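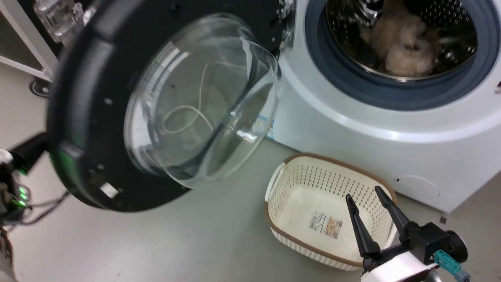

Tuncay Başaran objects to the advice on the September page to air vinegar-smelling reels for a week before boxing them. A week is too short for a print that has already started to shrink, he writes, and airing it in the same room as sound reels puts the sound ones at risk. Both points are accepted. The section on storage below has been changed to suit.

Small-gauge film at home: bench notes
Revised October 11, 2024

These notes cover 8 mm, Super 8 and 16 mm prints kept in ordinary houses. They do not cover nitrate. If a reel is 35 mm and of unknown age, leave it closed, keep it away from heat and ring a film archive.

Work surface
Use a smooth laminate or glass surface, wiped with a damp microfibre cloth and left to dry. Paper towel sheds. Wool jumpers shed more. Wear nitrile gloves if your hands run dry, or lint-free cotton if they run damp, and change cotton gloves when the fingertips go grey. A sheet of white acrylic with a lamp under it makes a usable light box. Switch the lamp off when the film is not moving.

Winding
Set the rewinds square to each other and clamp them. If the two spindles are out of line the film will climb one flange and nick its own edge. Wind slowly, with light and even tension. A loose pack will cinch, and cinching leaves fine scratches along the picture area which no cleaner will remove. Hold the film by its edges between thumb and forefinger and feel for broken perforations as it passes. Mark each one with a slip of acid-free paper in the wind and keep going. Repairs are quicker in a single pass afterwards.

Cleaning
Test any cleaner on the tail leader first, then on a few frames at the tail. Fold a lint-free cloth over the film, dampen it and draw the film through without squeezing. Refold to a clean face at every visible mark. The film must be dry before it reaches the take-up reel, so slow down if it is not. Water is out of the question for this job; emulsion swells. So is methylated spirits, whatever the older handbooks say. Magnetic-striped prints should be dusted dry only.

Splicing
Tape splices suit every base, including polyester, which film cement will not join. The Sukley block listed in the last revision is adequate for Super 8 once its pins have been checked for burrs. Run a cotton bud over each pin, and if it catches, dress the pin with fine wet-and-dry paper. Cut on the frame line. Press the tape down from the centre outwards and turn it over to look for bubbles, which show as silver spots. Trim any overhang flush or it will pick up dirt in the gate.

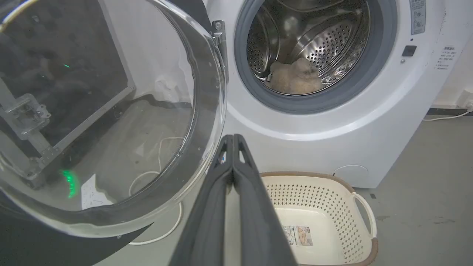 Trimmed splices should then be flexed once over a finger. A sound one bends in the same curve as the film either side of it. One that kinks has a gap at the cut and should be remade before projection. Ottavio Testa's print of the Helthorpe parade came in with 36 splices, most of them cement and brittle, and it took longer to remake those than to clean the whole reel.

Storage
Keep reels flat, in vented polypropylene cans, in a cupboard on an inside wall. Relative humidity should sit between 30 and 60 per cent, with the lower end much preferred. Roof spaces and garages are unsuitable in most of Australia. Isolate any reel that smells of vinegar in a separate room, test it with indicator strips and have it scanned while it will still lie flat in a gate. Cold storage slows the decay but does not reverse it.

Label the can and the leader both. Palesa Van der Merwe uses a plain running number on each and keeps the titles in a notebook; hers is up to 827. Pencil on white leader lasts well. Ballpoint transfers to the next wrap.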